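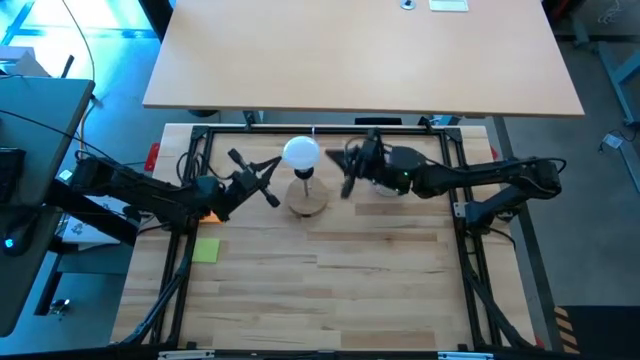
Kamrul Paul wrote in to ask if the Hulton sketch easel was worth the money for someone who paints at the kitchen table and puts everything away by dinner. He had read that the legs slip. I have used one since August, mostly for gouache and a little charcoal, so this review is partly for him.

The Hulton is a tabletop easel with a drawer underneath. It costs $145, and the version without the drawer is $99. Setup took me five minutes with the screwdriver that comes in the box. The back support has notches for different angles, and the steepest one is close to upright. I leave mine on the second notch for gouache so the washes don't run.

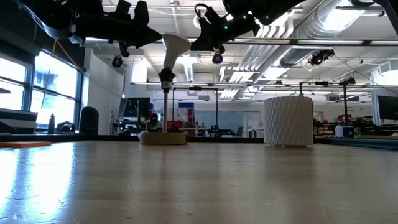 The drawer is the best part. It holds a full set of Visser tubes, a flat palette and a few short brushes. Long-handled brushes don't fit unless you lay them corner to corner, and then the palette has to come out.

As for the legs, they did slip at first on a smooth surface. A strip of rubber shelf liner fixed it, though at this price the feet should grip on their own. The top clamp is stiff – I need both hands to open it – but it has never dropped a board. It will take a canvas up to 24 inches tall.

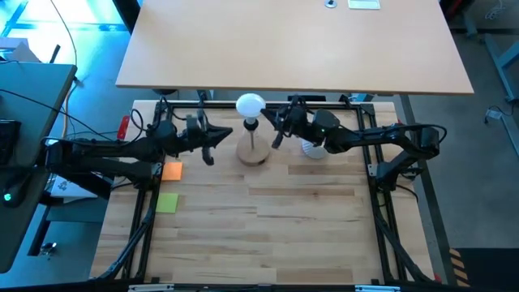

Noémie Dufour
Art Supplies Reviewer

I also tried it with a heavy wood panel, and the easel leaned back a little when I pressed hard near the top. For paper and small canvases it stays put. If you only draw, buy the cheaper one and keep your pencils in a jar.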